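Luston Mesh Pen Cup — Black
Item 643
Desk & Tabletop > Cups, Trays, Holders

In stock, ships from the Dranside warehouse
Sold singly or in a set of 2

Quick rundown

Round pen cup, black wire mesh, solid base. Straight sides. Holds pens, pencils, markers, a ruler, scissors if they're not huge. Same cup Trasberg has carried for years, new item number only. If you're matching older ones from us, these match. Old number was 1128, some invoices still show it, either one works at checkout.

Mesh is the fine diamond kind, not the wide grid. Thin leads and golf pencils stay in. Paper clips mostly stay in too but that's really what the tray is for (see Goes With, below).

You can see what's in it from the side. People like that more than you'd think. Find the red pen without dumping the whole cup out on the desk.

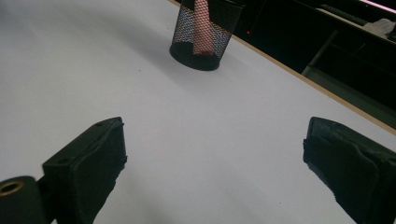

Luston mesh cup, black, on a white tabletop.

Finish and feel

Black all over, inside and out. Powder coat. Rim is rolled, so no sharp wire at the top — if yours shows up with a rough spot send it back, we'll swap it. Base is closed so pencil shavings and eraser crumbs stay in the cup and off the desk. Tip it out over the trash now and then.

Light cup. Put the heavy stuff in first if you're loading it with scissors and a big stapler remover, otherwise it can lean. Fill evenly and its fine.

Good for
Home desks, front counters, classrooms, craft tables
Paint brushes (dry ones please)
Makeup brushes, we get a lot of orders for this
Kitchen drawer overflow, chopsticks, skewers, straws

Not so good for
Anything wet. The coating holds up but the seam at the base will rust if it sits in water
Outdoors
Plants. Has been tried. Mesh.

Cleaning

Dry cloth or a soft brush for dust. An old toothbrush gets into the mesh. For ink, dish soap on a damp rag, wipe, then dry it right away. No dishwasher. No steel wool, it takes the black off.

Felt pads

Comes with a small sheet of stick-on felt dots, in the box under the cardboard. Stick them on the base if you have glass or a glossy top. Clean the base first or they'll peel. Sheet has spares. Lost yours? Email the shop and we'll drop some in with your next order, no charge.

Goes with
Luston clip tray, black mesh
Luston letter tray, stacks
Ambaye desk mat, gray or tan
Ambaye drawer divider

All the Luston pieces use the same mesh and the same black. The Ambaye stuff is a different line, different texture, but the gray mat looks good under it.

Ordering

Singles ship in a padded mailer, sets of 2 in a box. Cups in a set come nested with paper between them, twist gently to seperate. Don't yank, you'll bend a rim.

Classroom and office quantities — write to Mebrat Shiferaw at the order desk before you check out. She can do a case price and split the shipment if you've got more then one building. Tell her the color and the delivery door.

Local pickup at the Dranside counter, Saturday until noon. Bring the order number. Ring the bell if no one's up front, Amanuel Mamo is usually in back with the shelving.

Returns

30 days, unused, any box is fine. Dented in shipping? Send one photo of the cup and one of the mailer, keep the cup, we send another.

Questions we get

Does it come in white? Not at the moment. Silver is due back in March.

Will long things tip it? A ruler or a couple of brushes, no. A yardstick, yes.

Can I hang it? No holes or hooks for that. Ask about the wall rail version, separate item.

Is it magnetic? Magnets do stick to it. Small ones, notes and such.

Trasberg Office & Home
Prices on this page are per item unless it says set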